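Which Wood Makes the Best Cutting Board? A Kitchen Materials Project
Skeretby Technical School, final report, 2022-07-13

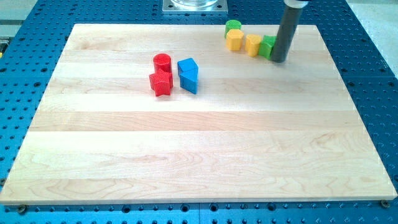
Our project started with a simple question: if you cut vegetables on a board every day, which wood holds up best? We tested maple, beech and pine, all bought as offcuts from Plilto, the lumber yard down the road from school. Most boards you find in stores are edge-glued, meaning long narrow strips are joined side by side instead of using one wide plank. On a pale maple board you can follow the faint seams running the whole length, with the color shifting from cream to beige to a slightly honey-like tone from one strip to the next. We love that look, and it has a practical side too. Wide single planks tend to cup when they take up water, and narrow strips spread that movement out.

Making the samples

We cut 18 small pieces, 6 from each wood, and sanded them until they felt the same under the thumb. Half of each set got food-grade mineral oil and the other half stayed bare. The oil went on with a rag, sat overnight, and got wiped off in the morning. The smell in the workshop was great for a day, though that was mostly the pine.

The knife test

For the knife test we built a small rig out of a hinge, a weight and an old chef's knife. You lift the arm, let it drop, slide the sample over a little, and go again. Each sample got 100 drops. We expected the rig to be boring to use and it was the most fun part of the whole project! The first version wobbled badly, so we added a second hinge and threw out all the results from before that change.

Pine marked deeply right away, and by the end you could catch a fingernail in nearly every cut. Beech and maple were much closer to each other than we had guessed. The maple cuts looked a bit finer, but when we mixed up the samples and asked classmates to sort them by feel, they had a hard time telling the two apart.

The water test

We soaked the samples in a shallow tray, dried them on a rack, and repeated this for 7 days. Each piece was weighed before and after every soak. The bare beech took up more water than the bare maple, and two of the beech pieces had a small bend by the end of the week. Oiled samples did better in all three woods. That was the clearest result we got, and it showed up from the very first weighing.

One thing went wrong here. On day three the tray was left near a radiator, and the pieces on that side dried faster than the others. We kept the numbers but marked them in the table, and we moved the tray to a shelf afterward.

What we would change

The samples were small, so we can't say much about how a full-size board would bend. We would also like to try walnut - it was over our budget - and to compare mineral oil with a beeswax mix. A longer test running into December would show how dry winter air affects the glue lines, and we are really curious about that part.

For our own kitchens, we would pick oiled maple, with oiled beech as a close and cheaper second choice. The pine pieces have already been turned into coasters.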